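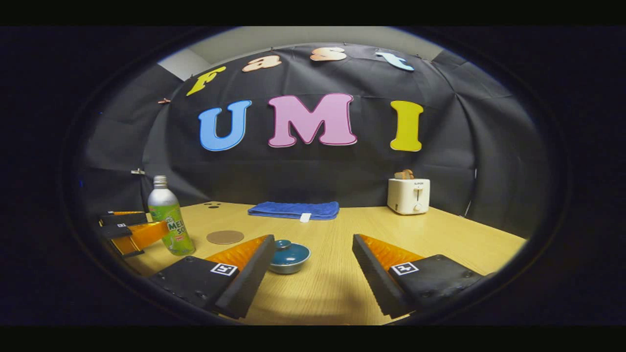
Chapter 7
Things That Stay on the Table: Households and the Habit of Keeping

Ask a historian what people in the past owned and you will get a list. Ask what they did with it and you will get a longer silence. Wills and estate inventories are good at nouns. They tell us that a widow in the river town of Herath left behind a kettle, two chairs, a quantity of rope and "one dish with its cover, chipped." They do not tell us whether she liked the dish, whether it ever held food, or whether it spent thirty years as the place where the buttons went.

This chapter is about the buttons.

More exactly, it is about small domestic containers and what they can tell us about how households ran. Chapter 6 dealt with furniture, which is large, expensive and tends to survive because it is hard to lose. Lidded bowls, jars, tins and boxes are another matter. They break, they get given to cousins, and they change jobs without filing any paperwork. A sugar bowl can be a sugar bowl for one generation, a coin bank for the next and a museum object for the one after that, at which point somebody writes "sugar bowl" on the card and the coins are forgotten.

The Herath inventories

Most of our evidence comes from a set of 2774 household inventories drawn up in and near Herath over two centuries. They were made by clerks who were paid by the page, a fact worth keeping in mind when you meet an entry that spends four lines on a spoon. Rokeya Siddiqui, who transcribed the first 200 of them, noticed that lidded vessels were almost always listed by the room they stood in, while open ones were listed by size. Her explanation was that a clerk would happily measure an empty plate but did not care to lift a lid in front of the family.

Tanvir Bhattacharjee has argued against this. In his view the clerks were simply copying one another, and the pattern shows us nothing except that copying is easier than thinking. Students usually side with Siddiqui on first reading and drift toward Bhattacharjee by the end of the term. We will look at both cases in Section 7.3, along with the 41 inventories that fit neither.

What a lid is for

Common sense says a lid keeps things in, or keeps flies out. Both are true and neither gets us very far. Shiuli Wijesinghe's interviews with older residents of the Skestau district turned up a wider range of uses. A lid kept children from knowing how many sweets were left. It kept a visitor from learning that there were none. One woman kept an empty covered dish beside the front door for most of her married life and described it to the interviewer as "full, as far as anyone asked."

Testimony of this kind is delightful and should be handled with care. People remember the object on the shelf far better than they remember what they put in it, and they remember best the stories that have gone over well at dinner.

Before you read on

Choose one covered container in the place where you live. Write down what it was made to hold, what it holds now, and who else in the household could answer correctly without looking. Keep the page, as you will need it for the exercise on conflicting testimony in Section 7.4. If the answer to the second question is batteries, you are in the company of most of the people who have taken this course.

Key terms in this chapter: inventory, secondary use, display ware, oral testimony, clerk's formula

7.1 Reading an inventory

An inventory looks like a neutral record, and its authors worked hard to make it look that way. Begin with the order of the rooms. The Herath clerks nearly always started in the kitchen, where it was warm.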